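Household Objects and Their Keeping
Handout 4: Headphones, and the cable that comes with them

Course tutor: Ruwan Talukder
Bring this sheet to the practical, along with a pair of over-ear headphones you are prepared to be judged on.

Last time we did umbrellas, which fold because somebody designed them to. Headphones are harder. They have a springy band, two heavy ends and a cable with views of its own.

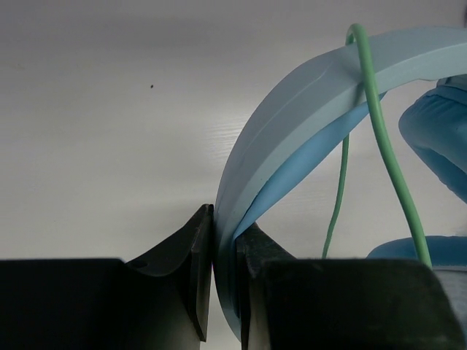
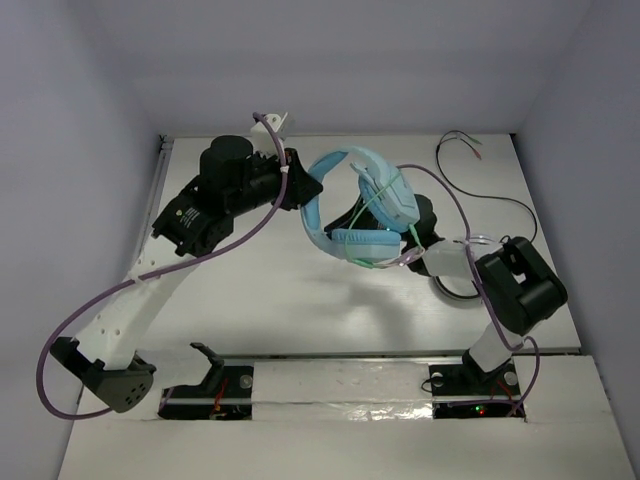 Light blue over-ear pair, green cable.

1. The band

The headband is a spring. It spends its working life being pulled apart and it minds less than you would think. What it does mind is being twisted, one cup going forwards while the other goes back, which is exactly what happens when you drag it out of a rucksack by whichever part you find first.

Padding on the inside of the band wears before the shell does. Press it with a thumb. If the dent is still there when you have finished your tea, write "tired" on your record sheet. Do not write "vintage". Three of you did last February.

2. The cups

Cushions pick up hair oil, biscuit and whatever is at the bottom of your bag. Wipe with a barely damp cloth, then leave them in the air until dry. Radiators are out. So are hairdryers, whatever your cousin says.

Store with the cushions free of any weight. A pair left under a dictionary for a term will come out shaped like someone with a very narrow head.

3. The cable

Most pairs die here. The weak places are the two ends, where the cable meets something stiff. Wrapping it tightly round the band looks tidy and bends both ends as sharply as they will go.

Our method, borrowed from Chiyo Ishida's workshop notes:

Unplug first.
Let the cable hang until it stops turning.
Make loose loops as wide as your palm, 5 at most.
Fasten with a soft tie, never a rubber band.
Lay the coil beside the cups.

A detachable cable comes off before you start. People forget this every year, including me.

4. Where they live

A hook is fine if it is broad. A nail is a nail. The Vellholm stand in the cupboard may be used in the practical, but it tips over if you look at it, so load it from the front.

For the practical

Work in pairs. One person puts the headphones away, the other gets them out again with eyes shut. Swap. You have 7 minutes, and any knots formed in that time are to be drawn and labelled before they are undone.

Reading for next week: Samarakoon, chapter 4, on extension leads. It is longer than it needs to be, like most extension leads.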